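Flurkis opens simulated home to outside developers

Grumel, the company behind the Nandosico robot control software, has put its simulated household on general sale. The service is called Flurkis and had been limited to a small group of university customers. From April any developer with an account can rent time in it by the hour.

Flurkis gives a two-armed robot a furnished flat to work in, rendered on Grumel's own servers. Customers upload a control program, choose a task and get back the recorded run, with views from the robot's cameras and a log of every joint movement. There is nothing to install apart from a small upload tool.

The launch version comes with 145 tasks. Most of them deal with doors, panels, shelves and worktops, the parts of a home that customers asked for most often during the trial period.

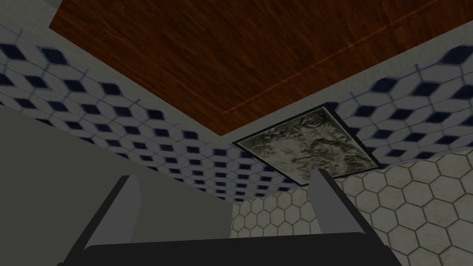
Catinca Nistor, who runs the product side at Grumel, said the company had held the service back until the contact physics could be trusted. An earlier build let fingers sink slightly into hard surfaces, and programs trained on it tended to press too hard when moved to a real arm. "We rewrote that part twice," she said. "The second time we threw out everything from the first."

Pricing is in two bands. The basic band allows four runs at once and keeps recordings for ten days. The higher band removes the limit on runs and lets customers bring in their own furniture models. Grumel has not published a price for the higher band and says it is agreed case by case.

Room layouts can be swapped between runs, and so can floors, wall finishes and lighting. Nistor said tight spots had been kept in on purpose, as a program that copes well in an open room can fail as soon as the arms have little space to move.
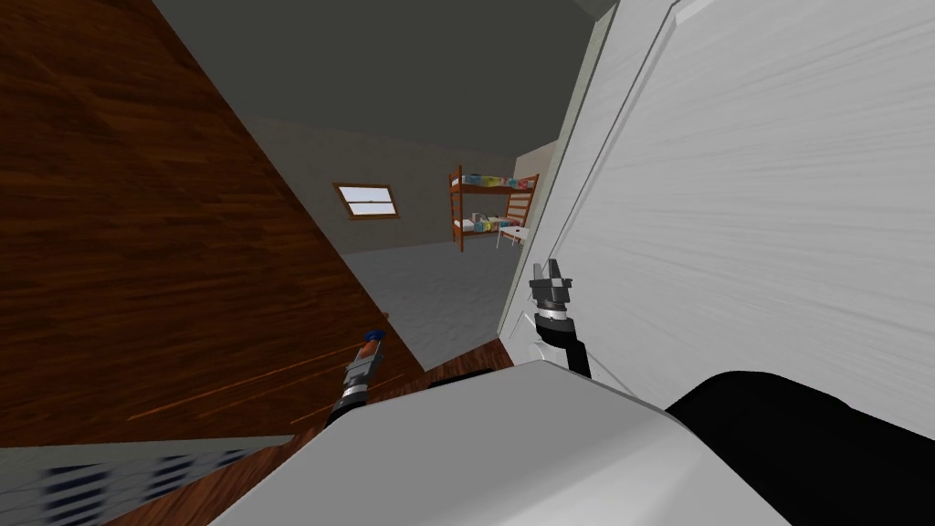
Reach planning is the area where early customers have spent most of their hours. Dong-hyun Ryu, an engineer at the appliance maker Jang, has been using the service to test how a robot approaches large flat doors and panels. He said the hard part was keeping both arms usable when there was a tall surface close by on either side. With a brown wooden panel slanting in on the left and a white one standing on the right, both grippers have to come up in the space between, and the bunk bed and window at the far end of the room are of no help to a planner looking for nearby edges. Ryu said his team's first program handled the left arm well and kept stalling on the right.

Jang has now moved five of its own test routines over to the service. It still repeats each one on a real machine before signing it off.

Sang-wook Geum, who teaches robotics and was one of the trial customers, was more reserved. He said the recordings were clear and the logs easy to read, but that waiting times in the afternoon had been a nuisance for his students. Grumel says it has added servers and that most jobs now start within five minutes.

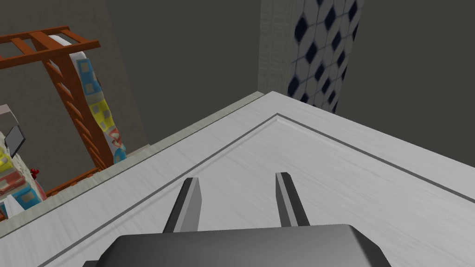
Camera views have also been changed for the general release. Customers can now take the wrist view separately from the other cameras, which keeps the files smaller and suits programs that work from a single image. It is a demanding view to work from. A pale panel with only a thin groove to mark its outline can take up much of the picture, while the stronger colours, such as a blanket with light blue and yellow squares hung over a wooden ladder shelf, sit well away from the fingers. Geum said two of his students had built their whole project on finding that sort of groove reliably.

Grumel plans to add soft items that deform when gripped later in the year. Man-sik Cheon, the firm's head of simulation, said cloth was already working in the company's internal version — though too slowly to offer by the hour. Liquids are not planned.

Existing trial accounts will be moved to the basic band automatically, and stored recordings will be carried over.
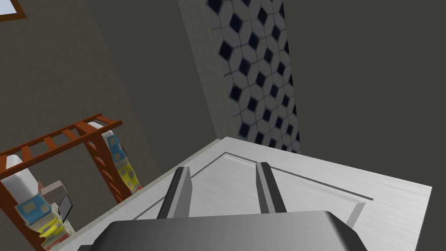 How to get access

Accounts are opened through the Nandosico site. New customers get ten free runs, which can be used on any task in the launch set. A-yeong Kwak, who looks after customer support, said questions about bringing in furniture models should be sent before signing up, as some file types are not yet accepted.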